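Suchbegriff eingeben Suchen

Plostness: Update 3 führt Gildenwerkstätten und Lieferketten ein

Drestosville, im Dezember. Das Studio Carré veröffentlicht das dritte Inhaltsupdate für das Aufbaustrategiespiel Plostness. Gilden erhalten eine gemeinsame Werkstatt, in der Bauteile gefertigt, zerlegt und eingelagert werden. Das Lager fasst in der höchsten Ausbaustufe bis zu 3.000 Einheiten. Neue Stufen werden über Handelsaufträge in der Region Jaltari freigeschaltet.

Die Berechnung der Transportwege wurde neu geschrieben. Routen werden bei Engpässen automatisch neu zugewiesen, manuelle Prioritäten bleiben erhalten. Die Rezeptdatenbank umfasst nun 949 Einträge. 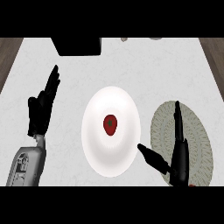
Nach Ansicht von Augustina Issahaku verkürzt die gemeinsame Lagerhaltung vor allem den Einstieg für kleine Gilden, das Zerlegen hochwertiger Bauteile sei dagegen weiterhin zu teuer. Carré prüft eine Anpassung der Kosten in einem späteren Patch.

Bestehende Spielstände werden beim ersten Start konvertiert. Eine Rückkehr zur Vorversion ist danach nicht möglich. Modifikationen, die auf die alte Routenschnittstelle zugreifen, müssen neu kompiliert werden. Das Update ist für Besitzer des Hauptspiels kostenlos.

Pressekontakt: Hervé Pichon, Carré

Kategorie: Pressemitteilungen, PC-Spiele, Updates & Patches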